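Textile Care and Finishing, Unit 6: Creasing and Crease Recovery
Handout for the session of 14th May

6.1 Why cloth creases
When a fabric is folded, the fibers on the outside of the bend are stretched and those on the inside are compressed. If the strain is small, the fibers spring back on release. If it is large, or if it is held for a long time, bonds between the polymer chains break and form again in the bent position. Moisture and heat speed this up. Cotton and viscose crease easily; wool and polyester recover well at room conditions.

6.2 Construction
Fiber type is only part of the picture. Tightly woven plain cloth leaves the yarns little room to move, so bending strain stays in the fibers. Twills and knits allow more yarn movement. High twist raises stiffness. A lined garment has two layers with different recovery, and the layers may pull against each other after washing.

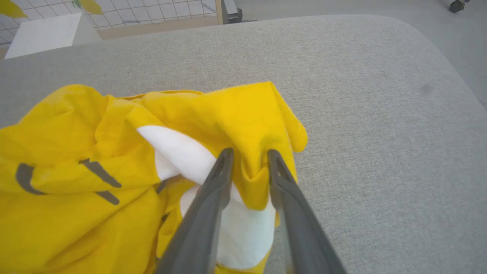 6.3 Measuring recovery
A strip is folded, loaded for a fixed time, released, and left to rest. The angle between the two limbs is then read. A full return is 180 degrees. Warp and weft are tested separately and both values reported. Condition all specimens before testing, and handle them with tweezers.

6.4 Finishes
Crosslinking resins tie neighboring cellulose chains together and limit slippage. Recovery improves; tear strength and abrasion resistance drop. In the Marulanda trial, untreated cloth tore at a mean of 473 units and treated cloth at 425. The Bastero set used a heavier resin load and should not be compared directly.

Reading before the next session: Tistau notes, sections 2 and 3. The section on steam finishing moves to September.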